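The Apartment on Fernia Street

The apartment came with the kitchen already stocked. The woman from Cheema Rentals handed over two keys and said the last tenant had left in November and wanted none of it back.

He put his bag down and opened the cupboards. There were plates, a bag of rice, a phone bill for $218. He had driven 582 miles and had eaten once, at a gas station outside Nusier.

His sister called while he was looking for salt.

"Is it clean?" she asked.

"It's clean."

"Is there anything to cook with?"

"There's a small black frying pan. A toaster. A cutting board."

"That's more than you had here."
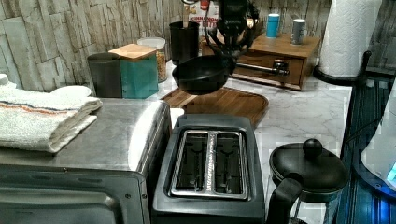 She asked if he was going to stay this time. He told her the lease ran a year and the job started at seven in the morning. She said that wasn't what she had asked.

After they hung up he folded a towel and wrote a list on the back of the phone bill. Eggs, butter, bread, salt. He had $33 until payday. He crossed out butter, put on his coat and went to find the store.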